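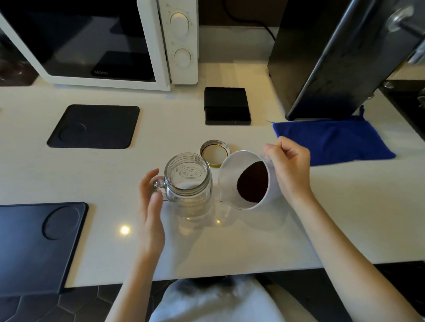

Furnunow cassette deck, 2 heads, $32 pickup only

I bought this one off Santosh Upadhyay back in April and it's had a good run in my spare room ever since. Plays both sides nicely, rewind is a bit slow on the longer tapes (C90s mostly). I put new belts in and cleaned the heads, and the left channel crackle went away – it was only a grubby volume pot. 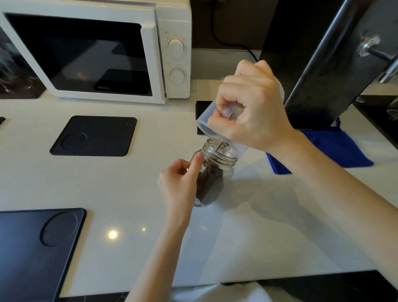 The counter sticks at 9 now and then, so give it a tap. Comes with the RCA leads and three home-recorded Drulenton demos, hiss and all! No remote, no manual, no dust cover, sorry. There's a scratch on the lid and the grey paint has worn off the eject button. Happy to play you a tape before you hand over any cash. Evenings after 3 suit me best.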